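Section 4: Fitting the cartridge and first use

You have unpacked the Stosano countertop water filter, found a level spot within reach of a socket, and thrown away the small bag marked DO NOT THROW AWAY. Please go and get it back. It holds the grey sealing ring, and nothing in this section works without it.

What you will need

The filter unit, with its tank and lid
One Grodden cartridge, still in its wrapper
The grey sealing ring (see above)
A measuring jug
A cup or two for tasting
A tea towel, for the optimist. Two for everybody else.

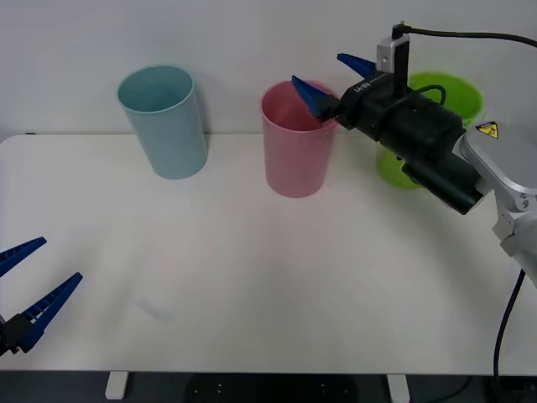 4.1 Fitting the cartridge

1. Make sure the unit is unplugged. The light on the front should be off. If it is on, it is not unplugged, whatever you may remember doing.

2. Lift the tank straight up by its handle. It will resist, then give in all at once.

3. Take the cartridge out of its wrapper and stand it upright in a jug of cold tap water for ten minutes. Small bubbles will rise from it. It may also make a faint ticking sound.

4. Press the sealing ring into the groove at the bottom of the tank, flat side down. Both sides look flat. The flat one is the one without the raised line.

5. Push the cartridge into the tank and turn it clockwise until it clicks.

6. If it has not clicked, take it out and begin again at step 4. Do not use pliers. We can tell when people have used pliers.

7. Put the tank back on the unit and close the lid.

Note: The arrow on the cartridge should line up with the arrow on the tank. On tanks made at the Fodor works there are two arrows. Use the longer one.

Caution: Never fill the tank with hot water. It will not speed anything up and it will warp the seal, after which you will be reading section 9 (Leaks) instead of this one.

4.2 Flushing

New cartridges shed a little black carbon dust. It is harmless and looks dreadful, so the first water is thrown away.

1. Fill the tank to the MAX line with cold tap water.

2. Put the measuring jug under the spout and plug the unit in. The display will show 88 while it checks itself. This is every part of the display lighting up at once and has nothing to do with temperature, in spite of the calls we get about it.

3. Press and hold the droplet button until the pump starts. It is louder the first time, while it clears the air from the pipe.

4. Run 1000 ml into the jug and tip it away. Houseplants don't mind it.

5. Run a second 1000 ml. It should now be clear. If it is still grey, run 500 ml more, and keep going in lots of 500 ml until it clears or you lose patience. Most people's patience lasts longer than the dust.

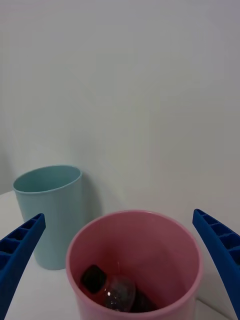

6. Press the droplet button once to stop the pump. The display will show two short bars, and the unit is ready.

Note: A drip or two after the pump stops is normal. A steady trickle is the sealing ring, upside down. Go back to 4.1, step 4, and say nothing to the rest of the household.

4.3 Tasting and setting the hardness

The unit leaves the factory set for medium water. If yours is hard (you will know from the kettle), change the setting before you get used to the taste and start defending it.

1. Hold the droplet and clock buttons together for five seconds. The display shows H2.

2. Press the clock button to move between H1 (soft), H2 (medium) and H3 (hard).

3. Leave it alone. The setting saves itself, and pressing anything else at this point takes you to the language menu, which opens in whichever language you don't read.

4. Run a cupful, let it stand for a minute and taste it next to plain tap water.

There is no H4. The water in the Grikent valley could do with one, and we are told it is being looked at. 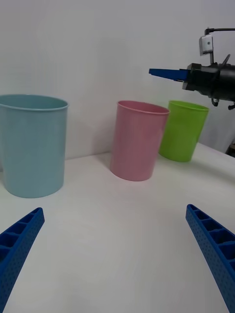

One owner wrote in to say that H3 made her tea taste “like tea at somebody else's house”, and that going down to H2 and changing the cartridge a month sooner had put it right. Our service desk tried the same and now suggests it for anybody who finds H3 too thin. The cartridge light won't know you have done this, so write the date on the lid in pencil.

4.4 If you are going away

Empty the tank if the unit will stand unused for more than three days. Leave the lid off and the cartridge in. When you come home, repeat steps 1 to 4 of section 4.2. You may skip the second litre.

Cleaning the spout is covered in section 5, along with the little brush, which was also in the bag.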